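Me pasan cosas raras desde que trabajo con robots. La otra noche estaba en casa de mi hermana, ella sacó un bol de mandarinas después de cenar y yo me quedé mirando cómo mi sobrino cogía una sin mirar, hablando de otra cosa, con la boca llena. Y pensé: qué barbaridad. Qué mano. Llevo meses viendo a gente muy lista sudar para que una máquina haga la mitad de eso, y el crío lo hace mientras discute sobre un videojuego.

Trabajo en Rurkska, que prepara y reparte cestas de fruta y verdura para oficinas, comedores y algún hotel. Entré en el almacén, en la línea de montaje de bandejas, y ahora estoy medio tiempo en línea y medio tiempo en lo que llamamos el cuarto de pruebas, donde se enseña al brazo. Lo digo de entrada para que cada cual descuente lo que quiera de lo que viene: no soy ingeniera, tampoco soy delegada sindical y cobro un sueldo de la misma empresa de la que voy a hablar (bien y mal, ya veréis).

La automatización, cuando se cuenta en los periódicos, llega siempre de golpe. Un lunes cualquiera hay personas y al siguiente hay máquinas. En nuestro caso llegó como llegan las goteras. Primero fue la báscula que imprimía sola la etiqueta. Luego el programa de rutas, que jubiló la pizarra blanca y las broncas delante de la pizarra blanca. Luego Erno, que es como se llama el sistema que reparte los pedidos entre las mesas, y que al principio todas odiábamos porque te mandaba a la mesa de los kiwis tres veces seguidas. Cuando apareció el brazo, en agosto, con media plantilla de vacaciones, ya llevábamos años conviviendo con cosas que decidían por nosotras. Lo único nuevo era que esta se movía.

Y claro, que algo se mueva impresiona. Hay compañeras que jamás protestaron por Erno, que les marca el ritmo toda la jornada, y que en cambio no querían ni entrar en el cuarto a ver el brazo. Yo lo entiendo perfectamente y a la vez me parece que tenemos el miedo puesto en el sitio equivocado. El brazo pone una fruta en un plato. Erno sabe a qué hora vas al baño.

Montamos 800 bandejas en un turno normal. En la campaña de Navidad el récord está en 1,205, un día que todavía se cuenta en el comedor como si hubiera sido una batalla, y del que yo recuerdo sobre todo el dolor en la muñeca derecha. Esa muñeca es mi argumento principal a favor de las máquinas. Lo digo sin ninguna vergüenza. Quien defiende el encanto del trabajo manual repetitivo suele hacerlo con las muñecas en perfecto estado, y os aseguro que coger, girar, colocar, coger, girar, colocar, de seis de la mañana a dos de la tarde, no tiene encanto ninguno a partir de la segunda semana.

Zinash Tesfamariam, que lleva en la línea bastante más que yo, no está de acuerdo, y discutimos mucho. Ella dice que el problema nunca fue colocar fruta, que el problema fue siempre el ritmo. Que si en vez de comprar un brazo hubieran puesto a dos personas más por mesa y una rotación decente, nadie tendría la muñeca como la tengo yo. Y que el dinero para las dos personas no aparecía nunca, y el del brazo apareció en una reunión. A esto no tengo respuesta. He intentado varias y todas me suenan a folleto.

Lo que sí tengo son horas de cuarto de pruebas, y eso cambia la conversación, al menos para mí. Porque enseñar a un brazo es un trabajo pesadísimo y curioso, y no se parece a lo que yo imaginaba. Me imaginaba a alguien tecleando. Pues no: hay alguien colocando cosas en una mesa, mirando, apuntando y volviendo a colocar las cosas en otro sitio. Cuarenta veces por tanda, porque una tanda son 40 repeticiones, y luego otra tanda con los platos cambiados. Es decir, que para que yo deje de hacer un movimiento repetitivo, me he pasado la primavera haciendo un movimiento repetitivo. Cuando se lo conté a Zinash se estuvo riendo un buen rato.

Pero hay una diferencia, y es que ahí dentro me preguntan cosas. Me preguntan por dónde se coge un tomate para no marcarlo. Me preguntan por qué pongo la berenjena antes que el limón (porque es larga y manda ella, lo demás se acomoda alrededor). Me preguntan cómo sé que un mango está para hoy o para pasado mañana. En la línea, en todos mis años, jamás me preguntó nadie cómo hacía nada, solo cuánto. Y resulta que yo sabía un montón de cosas que no sabía que sabía, y que no estaban escritas en ningún lado, y que a la empresa le habían salido gratis hasta entonces.

Aquí quería llegar, porque creo que es la parte de la que menos se habla. Cuando se automatiza una tarea, lo que sale del cuerpo de la gente y entra en la máquina es conocimiento. El mío, el de Zinash, el de la señora que se jubiló el año pasado y que distinguía las cajas malas por el olor antes de abrirlas. ¿Quién cobra por eso? A mí me pagan las horas de cuarto al mismo precio que las de línea. Ni un céntimo más. Lo pregunté, que conste, y me dijeron que el puesto no existía todavía en las tablas salariales. Pues muy bien, pero el puesto existe lo suficiente como para que yo esté sentada en él.

Érica Evangelista, que coordina las pruebas y con la que me llevo estupendamente, me da la razón a medias. Ella viene de Arruda, una planta de conservas donde metieron paletizadoras sin hablar con nadie, y cuenta que allí el conocimiento se perdió sin más. Se fue la gente, llegaron las máquinas, y durante meses hubo atascos que los de antes habrían resuelto con un golpe de cadera. Me dice que al menos aquí se nos escucha. Y es verdad, se nos escucha. Yo contesto que escuchar es barato – y ella pone esa cara de haber tenido ya esta conversación en otro sitio y con otra gente.

Luego está la gran pregunta, la que me hacen en las comidas familiares: ¿te va a quitar el trabajo? Y mi respuesta sincera es que no lo sé, y desconfío de quien diga que lo sabe. En la línea somos 24. La dirección ha prometido por escrito que no habrá despidos ligados al brazo, y quiero creérmelo. Lo que no ha prometido es sustituir a las que se vayan, y ahí está el truco, porque en un almacén siempre se va gente. Sin despedir a nadie, en unos años podemos ser la mitad y que parezca que ha sido cosa del tiempo, como cuando se vacía un pueblo.

¿Me opongo entonces? Tampoco. Ya sé que en un artículo de opinión hay que opinar una sola cosa y muy fuerte, pero es que opino varias. Quiero que la máquina haga el turno de las seis de la mañana de enero. Quiero que levante las cajas de melones. Quiero que mi muñeca llegue a los sesenta. Y quiero también que las horas que nos ahorre se noten en nuestra jornada y no solamente en la cuenta de resultados, que las que enseñan cobren por enseñar, y que cuando alguien se jubile se hable con nosotras de qué pasa con su sitio antes de que su taquilla la use otra cosa. No me parece una lista loca. En Stodoritz, la cooperativa que nos hace la competencia en los comedores escolares, han pactado media hora menos de jornada a cambio de aceptar las máquinas, y siguen repartiendo lechugas tan tranquilos.

Otra cosa que he aprendido ahí dentro, y que recomiendo: id a verlo. Si en vuestro trabajo hay un cuarto donde se está probando algo, pedid entrar. A mí se me pasó la mitad del miedo y me entró otro miedo distinto, más útil, de los que sirven para preparar preguntas. Ves la mesa blanca con sus rayajos, los cables, los platos de colores, y piensas que el futuro tiene menos glamour del que te habían vendido. También ves que la cosa va en serio. Las dos a la vez.

Zinash entró por fin hace poco. Se quedó de pie, con los brazos cruzados, mirando la pinza y la fruta sin decir ni mu. Al salir me dijo que ella el plato verde lo habría puesto más cerca. Se lo comenté a Érica y Érica le ha propuesto hacer dos tardes por semana en el cuarto. Se lo está pensando. Ha pedido, eso sí, que le pongan por escrito la categoría y el precio de la hora, y me parece que va a ser ella, que no quería ni verlo, la que nos lo consiga a las demás.
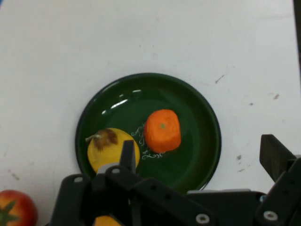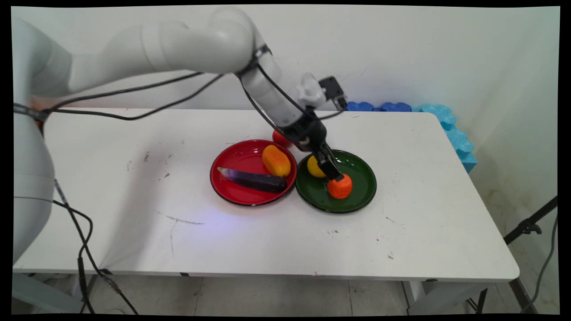

El cuarto de pruebas de Rurkska: la pinza y el plato verde, con la fruta, en las dos fotos.

Yo mientras tanto sigo a medias, por la mañana en la línea y después en el cuarto. Si alguien que me lea está en una situación parecida y ha conseguido que le reconozcan las horas de enseñar, que me escriba, por favor. Me interesa sobre todo cómo lo llamaron en el convenio.

Compartido 40 veces
24 comentarios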